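Packing and unpacking tips: which box jobs a machine can take over

Filed under: Workshop, Storage, Moving

We ship small parts out of a shared shop, so cardboard takes up more of the day than it should. Readers keep asking whether a robot can do the box work yet. Some of it, slowly. Here is how the jobs sort out at present, with the hand method for each.

Opening a taped box. Keep this one for yourself. Run the knife shallow along the seam, blade out no more than the thickness of the tape, and cut the two ends last. A machine has trouble telling old tape from new, and a deep cut ruins what is inside.

Folding flaps. Crease each flap backward once before you fill the box. It will then stay out of your way. Short flaps go down first, long flaps second.
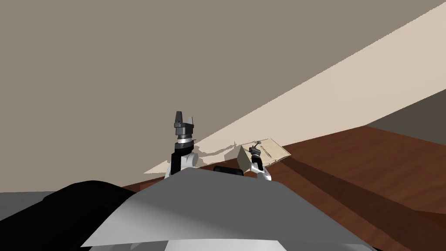 Cardboard is harder for a machine than most people expect. A mug keeps its shape when you take hold of it, but a flap bends, springs back and pulls the whole box along with it. Tatiana Sokol, who does our packing in October when orders pile up, holds the box body with one hand and works the flap with the other. The two-armed robot in the simulation has one gripper against the edge of the flap while the other points straight up, and a small, light box with nothing bracing it can slide. If you try flap folding with any machine, put a rubber mat under the box or clamp a stop block behind it. The mat helps with hand work too.

Filling. Machines do fairly well if every item is the same and lies in the same spot. Our Lener arm moved 108 bagged hinges into trays one afternoon and dropped 2. Mixed orders are another matter — we went back to doing those by hand. Heavy pieces on the bottom, paper in the corners, nothing loose on top.

Labeling. Buy a label printer before you buy a robot. Stick labels on flat, before the box is filled, and keep them off the seam.

Breaking down empties. Slit the bottom tape, push the sides flat, and stack by size. Tie bundles at roughly 40 boxes or they get too heavy to lift. I have not seen a household machine do this at a useful speed.

Sweeping up afterward. A robot vacuum is fine for dust and paper scraps. Pick up string and strapping first. Ours, an Ista, has wound itself up in twine more than once.

Oldřich Ševčík wrote in to ask about folding laundry. Same trouble as cardboard, only softer. I would keep folding it yourself for now and look again next year.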